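**Week 7 notes: teaching by remote control**

Vendors like Prilevton will tell you 100 demos are enough. Ask what was on the table. Sorting soft packets looks easy until you try to grip one by its wrapper.

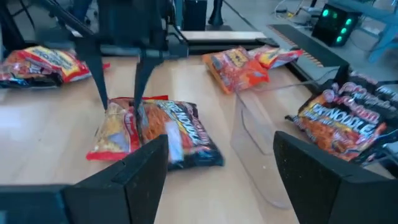
*Fig. 1. Fingertips on a crinkled noodle wrapper, seen from the other arm's wrist.*

Overlap is the hard part - a person driving the arm guesses which packet is on top, and the robot copies the guess. I doubt 500 more runs fix that. 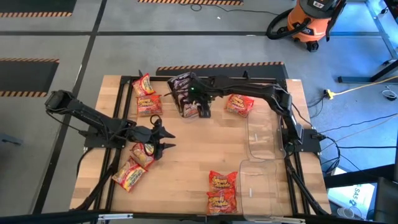

*Fig. 2. Two arms, mixed packets, clear bins.*

For September: how would you test for luck?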